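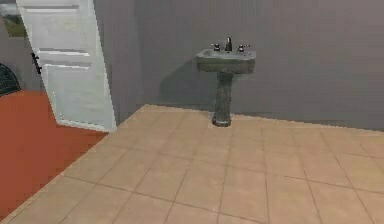

Handout 5: Setting Up and Looking After the Simulated Household Cell

Rostyslav Skoryk, Drorkaveck Robotics Course
April

The cell we use this term is a house. It has tile, a sink, a paneled door, and no plumbing bills. Students tend to assume that a simulated cell needs no maintenance, and then they spend an evening finding out why their Grovo arm can open a drawer at noon and can't open the same drawer at four. Treat the house like a machine on a shop floor. It has a setup procedure and it wears out, mostly through people editing it.

Starting the cell

1. Load the house before you load the arm. If you do it the other way around, Grovo comes up at the origin, and the origin may already be taken by a wall.

2. Run the settle pass: 555 physics steps with the arm parked. Anything that was saved a hair above its support will drop onto it. Anything saved a hair below will leave the room at speed. Write down what left.

3. Look at the fixtures from standing height. The bathroom is the quickest check. The sink foot should meet the tiles without a gap, the spout should sit between its two handles, and the handles should be on the basin, where most plumbers would put them.

4. Check the floor boundary. Tile and the red-orange floor are separate surfaces in our file, each with its own friction value. When somebody "cleans up" the materials list, the two get merged, and the base starts skating in one room.

5. Swing the door by its joint slider, both ways, then put it back. A door left at an odd angle gets saved at an odd angle.

Drawer calibration

We calibrate on the wide wooden cabinet. Its drawers have recessed pulls, so there is no handle to hook, and a small error in depth has the fingers polishing the wood with great dedication.

Park the arm clear of the cabinet. Set the camera so that the top and the upper drawer fronts are both in view, with a bit of plain wall left above them. Compare the pale highlight along each upper drawer with the edge in the collision model. If they disagree, believe the collision model. It is the one the fingers will hit.

Next, check the small items on top. They are there for the grasp exercises, and they are the first things to go wrong. Thin items sink into the surface a little with each careless save.

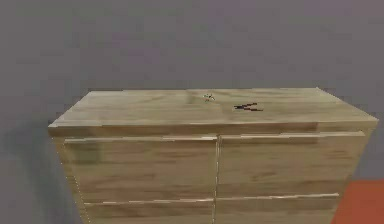

Fig. 2. Cabinet with two small items on top, one pale and one dark and pronged. Arm out of view.

Don't get attached to what an item is called in the asset list. At this render size, the pale one could pass for a bottle cap or a very small figurine, and your detector will have opinions too. For calibration you need its pose and nothing else.

Routine care

Every session: settle pass, door, floor, drawers. Save to your own copy. The shared copy is read-only for reasons that anyone who took the course last year can explain, at length.

When contacts start to jitter, delete the cache and rebuild the collision meshes. Don't raise the damping until the jitter goes away. The drawers will then behave as if packed with wet sand, and you'll tune your controller to that.

Log the random seed. We use 144 in class. If you report a fault without a seed, I'll be sympathetic and do nothing.

Comments

rautiainen: Step 2 threw my pronged thing clean through the wall. Do I restore it or reload?
R. Skoryk: Reload. If you drag it back by hand you'll set it a hair below the surface, and off it goes again.
firnier_lab: Seed 1027 makes my door joint stick. Same with the cache cleared.
R. Skoryk: Confirmed on my machine. Send me your joint limits file.
firnier_lab: Sent. It was radians.

Related handouts
Handout 3: Units, and Other Ways to Lose an Afternoon
Handout 4: Parking Poses for the Grovo Arm
Handout 6: Grasping Thin Objects on Flat Surfaces
Lab sheet: Reading a Contact Log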